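Packing snack boxes for the Drundberg halls: our term project report

3. What we did

By the time we got to the packing stage we had already spent most of our small budget, so we were rather keen not to waste anything! The idea (for anyone who has skipped straight to this section, and we don't blame you) was to find out whether boxes of mixed snacks arrive in better shape when the flat packets go in last or when they go in first. We sent our boxes to the Drundberg halls, where the students on the receiving end had kindly agreed to open them and fill in a short form for us.

We packed 31 boxes altogether, all of them second-hand cardboard ones saved from the Someo shop near the college. Some had been opened a bit roughly in their earlier lives, but we decided that this was fair, as most people at home reuse a box in just the same way. Into these went 307 packets of one kind or another, mostly crackers, wafers and little cakes in bright wrappers, which made the whole thing a very cheerful job and also a hungry one.

We started at the long bench in the Warrier building, but it was always wanted by another group, and so we moved to a round white table by a window, which suited us much better. The light was good and you could walk right round the box while deciding what should go where. Our one rule was that the softer wrappers went in before the crackers, and that the flaps stayed up until we were happy with how it all sat.

4. What we would change

We would weigh each box before taping it, which we only thought of when we had 2 left to do. We would also clear the table more often, as odd bits of wrapping do pile up while you are busy chatting. And we would choose crackers in a firm packet every time, because they are such a pleasure to fit in beside the floppier things.
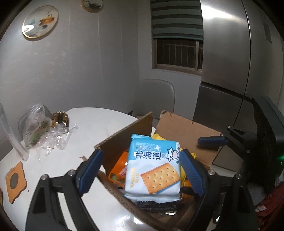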